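Writing About Home and Away
Notes for session 2 – Faustine Millet
18 Feb 2021

Welcome back, everyone, and thank you for the pieces you sent in after last time. I read them all in one sitting with a pot of tea going cold beside me, and I was very glad I did! We'll come to them in the second half. First I want to talk about festivals, and how we write about keeping them when we live a long way from where we learned them.

When I first moved to Clomton I missed the lantern supper two years running. My aunt in Kerkimine rang to ask what I had cooked, and I had to tell her I'd had toast. That phone call became the first essay I ever finished (591 words, and I still think the toast is the best part of it). Please notice that I didn't begin with the history of the supper. I began with the phone ringing.
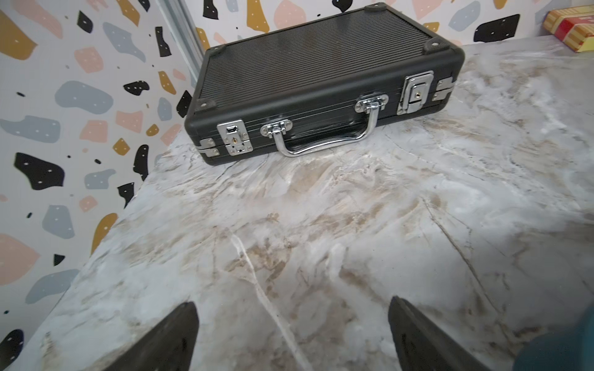

Black case with ribbed lid, on marble.

So, for the opening of a personal essay, try to find one small moment when the two places touched. It might be a word you said too quietly in a shop, or a neighbour asking what the smell on the stairs was. You can explain the festival later on – a line or two will usually do, and readers are happy to wait for it.

A word on names and terms. If your grandmother called it something, call it that, and don't put it in italics unless you'd do the same for "pancake". Nakamura's essay in your reader is lovely on this, especially the page about the bakery in Nekero, so do have another look at it before you start.

For next time, please write between 600 and 1000 words about a day you nearly forgot to keep. Read it aloud once before you send it. If you get stuck, write the phone call first, even if it never happened quite that way, and we'll talk about how far memory can be stretched when we get to the September readings.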